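Talk Shows and the Ironing Pile: Getting Chores Done During Daytime TV

My mother ironed through every talk show on the air and had opinions on all the hosts. I have inherited the opinions and, after a slow start, the ironing. A few things I've worked out in front of the set:

Match the job to the segment. Celebrity interviews are good for shirts. You can look down for a whole sleeve and the actor will still be saying how much the cast felt like family.

Save anything with a blade for the commercials. I was chopping onions the Friday Diane Fortin walked off the set of The Lavoie Hour, and I have the scar.

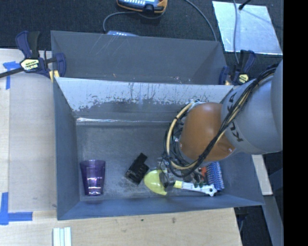

Cooking segments are for folding towels. Don't try to cook along. The host has a second casserole waiting in the oven and you don't.

Polish silver during the panel arguments. You'll rub harder. When Henk Stevens was guest hosting in March I got through 33 forks and a gravy boat I don't even like.

Turn on the captions before you vacuum. They run a little behind, so the audience will laugh before you know why.

Mending goes with farewell episodes, which are long and mostly clips. Thread all your needles beforehand if you're a crier.

Keep the remote out of the laundry basket. Mine has been through the permanent press cycle once and now it only goes up.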